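Fórum > Horta e Varanda > Sementes e germinação

Tópico: Malagueta Rostus da Prantl, vale o dinheiro?

regula_b
Membro
Quarta, 20 de julho

Boas. Comprei em maio um pacote de Rostus, a malagueta que a Prantl anuncia como "vigorosa, precoce e ideal para principiantes". O pacote trazia 17 sementes. Nasceram três. Uma delas está vigorosa, outra está precoce (deu uma flor com um palmo de altura e arrependeu-se logo), e a terceira deve ser a ideal para principiantes, porque não faz nada e não dá trabalho.

Semeei em tabuleiro, substrato Vema para sementeiras, tapete de aquecimento por baixo, tampa de plástico. Alguém teve melhor sorte? Estou a pensar se reclamo ou se me calo.

plattner_s
Veterana, 766 mensagens

Tive nove em dez, mas de um lote do ano passado. Antes de reclamar: a que profundidade semeaste? A maior parte das malaguetas que "não prestam" está enterrada como se fosse feijão.

regula_b

À profundidade do dedo. Do meu dedo, bem entendido.

plattner_s

Pois. Pacote absolvido.

fereshteh_varandas
Membro

Não concordo com a Selina. Semeei a Rostus quase à superfície, com uma peneirada de vermiculite em cima, e de dez nasceram quatro. As outras variedades no mesmo tabuleiro nasceram quase todas. O pacote também tem culpa.

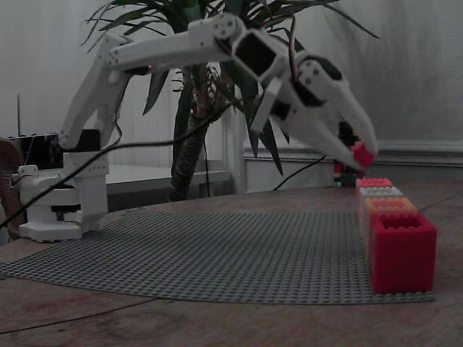

A profundidade certa para malagueta é meio centímetro, e menos do que isso se o substrato for pesado. Com o Vema, que compacta quando se rega de cima, fico-me por metade. Quem não tem régua à mão que pegue numa peça de LEGO como a vermelha que está na ponta da garra: se o buraco a engole inteira, está fundo de mais e a semente vai precisar de mapa. Também convém calcar só com as costas de uma colher. Quem calca com o polegar faz tijolo.

birute_s
Membro

Ninguém perguntou pela temperatura? O tapete no máximo coze sementes. Eu tinha um ligado dia e noite e obtive uma espécie de sopa com terra. Desde que uso termóstato, a Rostus nasce, devagar mas nasce.

regula_b

O meu tapete tem duas posições, ligado e desligado. Usei a primeira.

plattner_s

Ora aí está. Funda e cozida. A Prantl que vá em paz.

fereshteh_varandas

Selina, continuas a defender a loja como se te pagassem em estacas. O meu tabuleiro tinha termóstato, a sementeira era superficial e a Rostus falhou na mesma. O lote deste ano vem com sementes escuras, algumas chochas. Pus as que sobraram em papel de cozinha húmido, dentro de um saco fechado, e metade ganhou bolor antes de ganhar raiz.
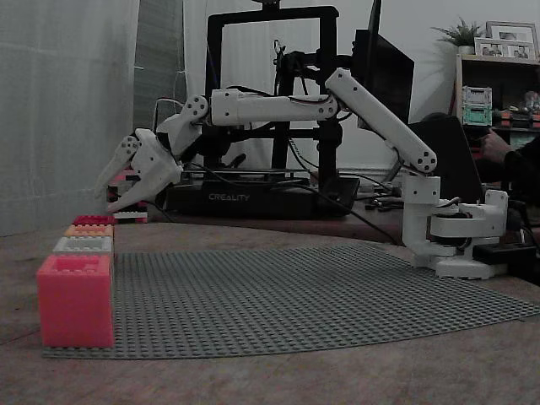 Repeti o teste com sementes demolhadas em chá de camomila morno, de um dia para o outro, e aí o bolor foi menor. A germinação melhorou um bocadinho, nada que justifique o que a Prantl pede pelo pacote. Regula, se reclamares, manda o número do lote e uma fotografia das sementes, que eles sem isso respondem com um PDF sobre a lua.

birute_s

Recebi esse PDF. Nem é mau, a parte das batatas é razoável.

plattner_s

Não defendo ninguém. Digo só que com dois erros de sementeira não se prova nada contra o pacote. O teste do papel da Fereshteh já me convence mais, apesar do chá. E não adubem as que nasceram, por favor. Vi há tempos alguém dar Sodus a plântulas com dois cotilédones, e aquilo ficou da cor de um envelope.

regula_b

Quando diz "alguém", é que eu também dei Sodus. Meia tampa. Num vaso de 600 ml.

plattner_s

À precoce ou à vigorosa?

regula_b

À que não faz nada. Achei que precisava de incentivo.

birute_s

Rega com água simples até escorrer por baixo, duas vezes, e deixa secar bem entre uma e outra. Se as folhas novas vierem verdes, está safa. Se não vierem, tenho aqui mudas a mais de outra malagueta e mando-te uma pelo correio.

regula_b

Obrigada. Já escorri uma vez. Vou escrever à Prantl na mesma, com o lote e a fotografia, e depois digo o que responderam.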